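3.2 Care of the hand-held grippers

The collection cell consists of one table in a dark metal frame and a pair of hand-held grippers, one for each of the operator's hands. Both grippers are wired. We refer to the pair as Raveck units, after the workshop that machined the finger arms. The two units share one set of spare parts and are serviced together.

Most of the upkeep concerns the finger pads. The rubber picks up fine dust from the tabletop and from the objects, and a loaded pad changes the friction between finger and part. In early trials the operators compensated by squeezing harder, which shifted the recorded finger opening for the same object. Pads are therefore wiped with a lint-free cloth and isopropyl alcohol after every 200 grasps and replaced after 1,000, or earlier if the lower edge begins to fray. The screws at the fingers are checked with a hand driver at each wipe. Threadlocker is not used, as it made pad changes slow and marked two of the fingers.

The pivots need less attention. Play in the finger arms is measured with the gripper closed on a gauge block – a unit that exceeds the limit is set aside and its bushings are renewed. Cables are routed over the back of the hand, leaving enough slack for the wrist to turn. Ronaldo Tan carried out the pad changes, and Châu Bạch kept the service log, which held 61 entries at the close of the study.

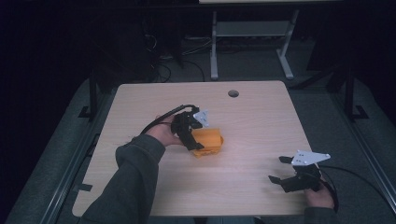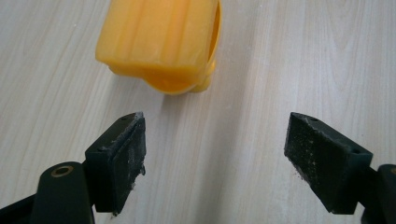
Figure 4. Hand-held grippers in use at the table (first) and the finger pads seen from a gripper's own camera (second).

After a pad change the finger opening is recalibrated at both end stops. The procedure is repeated until two consecutive readings agree, and the new offsets are written to the session file. Recordings made between a failed check and the next recalibration were excluded from the training set. The mounting plates were left in place during pad service, so the camera extrinsics were checked only at the start of each session.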